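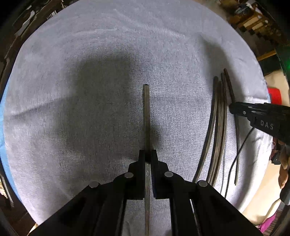
作業台に広げた淡いグレーブルーの布。うっすらとしわがあります。

布を買ってきたら、まず地直し。わたしのやり方を全部書きます

布を買うと、その日のうちに切りたくなりますよね。わたしもそうです。袋から出して、型紙をのせて、もうはさみを持っている、みたいな。でもそれで何度も泣いてきたので、最近は先に「地直し」をするようになりました。

地直しというのは、布の縦糸と横糸のゆがみを直して、縮む布は先に縮ませておく作業のことです。お店の布は芯に巻かれている間に引っぱられたり、斜めにずれたりしていることがあって、そのまま縫うと洗濯のあとでスカートの裾がねじれたり、丈が足りなくなったりします。前に縫ったリネンのエプロンは、一回洗ったらポケットの口がななめになりました。まだ台所で使っていますけど!

用意するもの

・布を浸せる大きさの洗面器かバケツ(浴槽でも大丈夫)
・アイロンとアイロン台
・霧吹き
・角がきちんと直角の方眼定規か三角定規
・糸切りばさみと裁ちばさみ
・まち針か目打ち
・当て布(白い綿のハンカチで十分)

わたしのアイロンはTimowというメーカーの古いもので、スチームの出がちょっと弱いのですが、霧吹きと合わせればぜんぜん困りません。霧吹きは896円の細かいミストが出るタイプに替えてから、水じみの失敗が減りました。安いものでも霧が細かければ何でもいいと思います。

その1 素材を確かめる

いちばん最初に、布の素材を確認してください。水に通していい布とよくない布があります。買うときにお店で聞いて、レシートの裏にメモしておくのがおすすめ。わたしはこれをよく忘れて、棚の奥から正体不明の布が出てきます。

綿と麻は水に通します。麻は縮みやすいものが多いので、ここは省かないほうがいいです。ウールは水に浸けず、霧吹きとスチームで。シルクも水はやめて、裏側から低めの温度でドライアイロンだけ。ポリエステルなどの化繊はほとんど縮まないので、しわが気になるところに低温でアイロンをかけて終わりです。

混紡の布は、弱いほうの素材に合わせます。綿とシルクならシルク扱い。迷ったら端を四角く切って、その切れ端だけ水に浸けて様子を見ます。色落ちもいっしょに分かるので、濃い色の布のときは特に。

その2 横糸を一本抜く

布の端、つまりお店ではさみを入れたところは、たいてい横糸に沿っていません。まっすぐに見えても斜めだったりします。そこで、耳(布の両端のほつれない部分)の近くにちょっとだけ切り込みを入れて、横糸を一本つまみ出して、そろそろと引っぱります。

布がギャザーみたいに寄ってくるので、寄せたしわを指で反対側へ送りながら抜いていきます。途中で切れたらあせらず、切れたところから目打ちで同じ糸か隣の糸を拾ってください。抜けると布に細い線が見えます。その線に沿ってはさみで切れば、横糸どおりの端のできあがり。両端とも同じようにやります。

糸の細い布だと、これがなかなか大変です。耳から耳まで一気に抜けた日は、だれかに自慢したくなります(家族はまったく興味なし)。

ニットは糸を抜けないので、このやり方は使えません。わたしはニットのときは編み目の縦の筋を目で追って、定規で直角をとっています。あと、プリント柄は糸目と柄がずれていることがあって、大きなチェックのプリントだと柄に合わせたほうがきれいに見えます。先染めのチェックなら柄がそのまま糸目なので楽です。

その3 水に浸ける(綿と麻だけ)

布をじゃばらにたたんで、たっぷりの水に沈めます。くしゃっと丸めて入れると、そこに変なしわが入ってあとでアイロンが大変になるので、たたんでください。空気が残ると浮いてくるから、上から手のひらでやさしく押して、中まで水を行きわたらせます。

時間は一時間。麻の厚地は、わたしは寝る前に浸けて朝まで置いてしまいます。色が出てきたら早めに引き上げて、水を替えて軽くすすぎます。

しぼるときはねじらないこと。たたんだまま手で押して水を切るか、洗濯ネットに入れて脱水を短く。脱水をかけすぎると細かいしわがびっしりついて、見るのもいやになります。

その4 陰干しする

竿に、耳が竿と直角になる向きでかけます。風で端がめくれて折れたまま乾くことがあるので、干したあとに一度見に行ってください。長い布は竿を二本使ってM字にかけると早く乾きます。

大事なのは、完全に乾かさないことです。さわってひんやりするくらいの生乾きで取りこみます。夏は本当にすぐ乾くので、お昼ごはんを作っている間にからからになっていたりします。乾きすぎたら霧吹きで全体を湿らせて、たたんでビニール袋に入れておけば、水分がなじんでまた作業できます。

その5 ゆがみを引っぱって直す

取りこんだ布を平らに広げて、角に方眼定規を当てます。耳と、さっき切った横の端が直角になっていれば、もう直すところはありません。ラッキー!

ずれていたら、角がとがっていないほう、つまり角度が広くなっているほうの対角を見つけます。縮めたいのは長い対角線なので、引っぱるのは短い対角線の両端です。両手で持って、斜めにじわっと引きます。一か所だけ強く引くとそこが伸びるので、少しずつ持つ場所をずらしながら。幅の広い布はひとりだと手が届かないから、半分ずつやるか、家にいる人をつかまえてください。

洋裁教室で一緒だったDewanti Hartonoさんは、バティックの布もこの方法で直していました。力の入れ方が上手で、わたしが三回引くところを一回で決めます。うらやましい。

引いたらまた定規を当てて、足りなければもう一度。ここでぴったりにならなくても、次のアイロンでもう少し直せます。

その6 アイロンをかける

裏側から、縦糸の方向にかけて、次に横糸の方向。斜めには動かしません。せっかく直した糸目がまた曲がります。すべらせるより、置いて、押さえて、持ち上げて、となりに置く、という動きのほうがゆがみにくいです。

綿は高めか中温、麻は高温。濃い色の麻はてかりやすいので当て布をします。ウールは裏から霧を吹いて、当て布をして、スチームを浮かせぎみに。シルクは霧を吹かずに低温で、といっても製品や布によって違うので、必ず端っこで試してから全体にいってください。

耳がつれて波打っているときは、耳に斜めの切り込みを細かく入れておくと落ち着きます。わたしは耳をデザインに使うことがあるので、そういう布だけは切らずにスチームでがんばります。

かけ終わった布は、冷めるまでそのまま置いておきます。熱いうちにたたむと折り目がくっきりつきます。わたしの台は奥行き70センチしかなくて、大きい布は端が垂れてしまうんです。垂れた重みで伸びるのがいやなので、椅子を寄せてその上に受けています。

よくある困りごと

霧吹きのあとが丸く残る
布の全体を均一に湿らせて、もう一度かけ直すと目立たなくなることが多いです。水滴の大きい霧吹きだと起きやすいです。

どれくらい多めに買えばいいか
麻で服を作るときは、わたしは必要な長さに一割足して買います。小物なら切り落とす分だけ見ておけば足ります。

接着芯はどうするのか
接着芯は水に通しません。糊が心配なので、たたみじわがあるときは丸めて筒にしておいて、自然に伸びるのを待ちます。

裏地もやるのか
ポリエステルやキュプラの裏地は、わたしは低温のドライアイロンだけにしています。

しまい方

すぐに縫わない布は、長い筒に巻くか、大きくゆるくたたんで立てて入れます。わたしは地直しが済んだ布の耳に安全ピンで小さい紙をつけて、素材と「済」の字を書いています。前は書いていなくて、同じ綿麻を二回も水に通していました。

急いでいて全部はできないという日は、綿と麻の水通しと、縦横のアイロンだけでもやってみてください。糸を抜くのは、服を縫うときだけにして、巾着やコースターなら省いてしまっても、わたしは気にしていません。

次は型紙の写し方を書くつもりです。ハトロン紙が足りなくなったので、買い足してからになります。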